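Chapter 2
Domestic Space in the Low-Budget Horror Film

Key terms: set dressing, negative space, held shot, off-screen sound, horizon line, canted frame

2.1 The house as a working set

Most low-budget horror films are set in a house. The reasons are partly financial. A single location reduces transport, permits and lighting changes, and the crew can leave equipment in place overnight. The house also supplies the story with a fixed plan. Once viewers have learned where the stairs, the kitchen and the back door are, the director can withhold one of these areas and viewers will notice its absence.

Bollavside, the first of the three films studied in this chapter, takes place in a farmhouse with four usable rooms. Its shooting script lists 200 shots, and 50 of them are set in the kitchen. The kitchen is introduced in daylight with no music. The same camera positions are used again after dark, and the threat is conveyed mainly by what has been removed from the room between the two sets of shots. 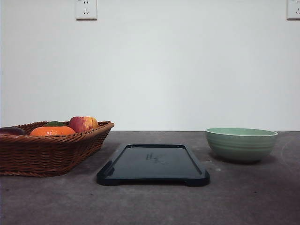 Set dressing in a held shot has to be simple enough to remember. If a counter carries too many objects, viewers will not register a change in any one of them. A basket of fruit, a black tray and a pale green bowl standing in a row against a white wall can be learned in a few seconds, and each has a distinct outline and color. If the director returns to that counter with the bowl missing, most viewers will detect the change without a close-up. The wall matters as well, for a patterned background competes with the outlines of the props.

2.2 Negative space

Negative space is the part of the shot that holds no figure and no important object. In comedy and in dialogue scenes it is usually kept small. In horror it is often enlarged, and the actor is placed low or to one side so that the remaining area invites scanning. Sarkik relies on this method. In its longest shot, the mother stands at a sink while the doorway behind her remains open and unlit. Nothing enters the doorway. The sound track carries a single footstep, placed late in the shot, and the cut follows it directly.

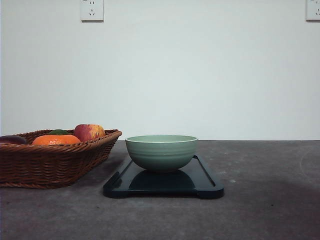 Figure 2.1. Countertop with fruit basket, green bowl and black tray.

The length of the hold should be planned before shooting. An editor can shorten a shot but cannot extend it past the point where the actor stopped performing. The production notes for Sarkik, issued by the distributor Akedico in December 2018, give the planned length of every held shot in film frames, the longest being 400.

2.3 Level and canted frames

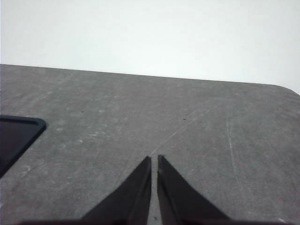
A camera is level when horizontal lines in the set appear horizontal on screen. A strong tilt, called a canted frame, announces itself and is associated with older thrillers. A small tilt is harder to identify. Where a gray tabletop meets a pale wall, the boundary may sit a little higher on the left and descend gently to the right, and many viewers will accept it as level unless a vertical edge stands nearby for comparison. Camera angle and perspective can produce the same slope without any tilt, so the line alone does not establish how the camera was set. Thampi uses slopes of this order in its middle section and returns to a level camera for the final scene.

Section 2.4 applies these terms to the opening sequence of Bollavside. Students should view the sequence once with sound and once without before continuing.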